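Jorkeron (calling service)

Jorkeron is a prepaid long-distance calling service based in Dundton. Sells call credit to people phoning relatives abroad, mostly by way of local access numbers. Callers dial a local number, wait for the tone, then dial the overseas one. No PIN if the phone is already registered.

History

Started by Consuelo Manzano and Heriberto Cervantes, who had been selling paper phone cards over the counter of a grocery store on Tarar Street. The cards had connection fees and weekly charges that ate up the balance, and customers kept bringing them back. Manzano worked out a flat per-minute price and rented lines from a small carrier, Davby. First calls went through in April. The service covered 5 countries at launch and now lists 222 destinations, though some of those are seperate entries for cell and landline in the same country.

Jorkeron bought out Davby's switching business later on and moved the gear to its own building. Cervantes ran the network side until he retired.

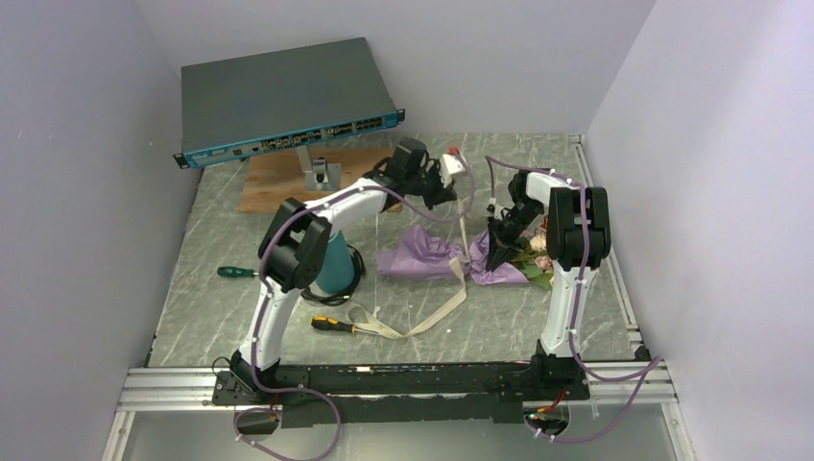 A rack-mount network switch with module slots and two rows of ports.

Rates and billing

Calls are billed by the minute, rounded up. Credit does not expire as long as one call is made every 243 days — an odd number, carried over from the old Davby contract and never changed. Toll-free access costs extra. Calls from pay phones cost more again.

Auto-recharge is optional. It kicks in when the balance drops under 3 dollars. Early versions of it charged some cards twice, and the company gave the money back as call credit, which not everyone was happy with.

Call quality

Mixed over the years. Landline calls generally fine. Cell routes had echo and dropped calls, worst in the evening after 7 p.m. when traffic was heaviest. A second route was added for the busiest countries and complaints went down after that, acording to the company.

Other services

Mobile top-up for relatives' phones, added at customers' request. Also a speed dial feature, and a basic app that does the access number dialing for you. Text messaging was tried and dropped.

See also: Calling card, Access number, Callback service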